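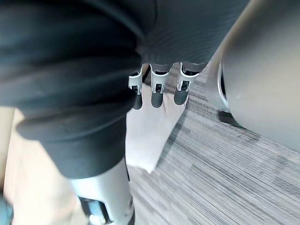 Re: Covers on the Retivico hand
May 23, 2026

> We've had the fabric cover on ours since March and finger faults have gone right down. I'd say fit one, re-run the hand calibration and forget about it. Flarnel sell them ready cut.

I'm not convinced. Ours is dark grey ribbed or knit cloth and it hangs over the top of the fingers, so the upper segments are out of sight and only the silver joints and black tips show. Those joint housings have openings in them. Has anyone on the list opened one up after a few months under cloth and looked for lint? I'd want to see that before I believed any fault count.

Second point. You went from 97 faults to 12, but you also changed the grease and took the Ziker update in the same fortnight. Which of the three did it?

What I do at the moment, for what it's worth:

- power off and let the hand hang before touching the cover
- lift the hem and check the cloth isn't caught in a knuckle
- white sheet on the carpet under the fingertips, as a dropped screw vanishes in that stripe
- run the Qian grip test with the cover off, then again with it on

If those last two results differ, the cover is pulling on something and calibrating with it on just hides the fault.

Can you post the log from before March?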